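Pludik update aims to stop random restarts on Vondoso 2 handsets

5/12/24

25 comments · 95 shares

Pludik has begun sending out a software update for the Vondoso 2 after months of complaints that the phone switches itself off and on again without warning. The update is 16 MB larger than the one it replaces and needs a restart to finish installing.

Owners first reported the fault on the company's support forum. In most cases the phone went blank while moving between mobile data and wi-fi, then came back to the lock screen a minute or so later. Unsaved notes and half-written messages were lost. Some people said it happened once a week, others several times a day.

Pludik put out a first fix in November, but withdrew it when users found that it drained the battery overnight. The company says the new version deals with both problems. It has also changed the way the phone looks for a signal indoors — a part of the software that had not been touched since the handset went on sale.
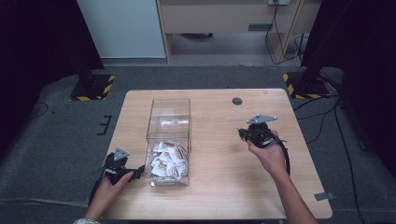

Albertina Figueiredo wrote on the forum that her phone had gone three days without a restart after the update, having managed only a few hours at a time before. She added that the battery was still at 25 per cent when she went to bed, and that she would wait another fortnight before calling it fixed.

Other replies were less cheerful. One owner said the download stopped at 95 per cent twice and only went through after he cleared space on the phone. Pludik's support page now tells users to free up storage before they start, and to keep the handset plugged in until the lock screen appears.

The update is going out in stages. Phones bought direct from Pludik get it first, followed by those on the Abubakar network. Customers with Bandano will have to wait, as the network is still testing the software and has not given a date.

To check by hand, open Settings, choose System and then Software Update. If nothing is offered, the phone is not yet in the queue. Pludik advises against installing copies found on other websites, as these may be the withdrawn November version under a new name.

Anyone whose phone still restarts after updating is asked to send a fault report from the Help menu. Handsets under warranty can be returned for repair — the company says it will pay the postage both ways.

95 shares · View all 25 comments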